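02/09/2023
Workshop notebook, garment bench

Beige batch from Rollov, 22 pieces, all the same khaki-type cotton. The job is sorting before repair: check seams, mark stains, fold, stack. Brodholm wants them back in June with a written list, so everything gets a line in the book even if there's nothing wrong with it.

Started with the hems. Topstitching is worth looking at closely on these because the thread is near the color of the cloth and a skipped stitch doesn't show until you pull the fold flat. Greenish mark on the one below, small, close to the hem. Put it down as "stain, green, unknown" and left it at that.
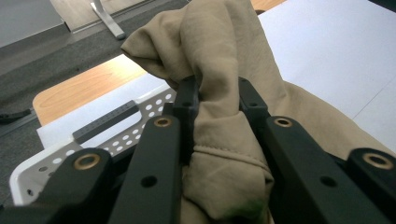

Didenko asked whether the green ones should go straight into the soak with the rest. My answer for now is no. Cold water and plain soap on the spot first, 15 minutes, then look again under the lamp. If the mark has spread or gone brown it goes in the reject bin and gets noted.

Seams next. I'm running a thumb down each one from the top and stopping wherever it puckers. The long seams take the most time. Hem edges that curl outward get pressed before folding, otherwise the stack leans and the bottom ones come out with a hard crease that has to be steamed again. 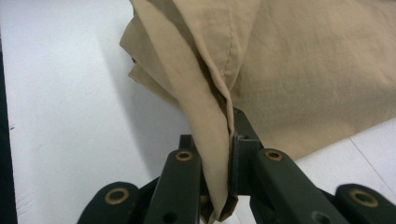 Beige cloth gathered up, stitched seam and folded hem edge.

10 pieces through by the break. Trultier labels are nearly out, need another roll before the next batch. Use the pencil tags until then and write the piece number on both sides.

Still to do: second pass on the hems, spot test on the green mark, copy the list out clean for Brodholm.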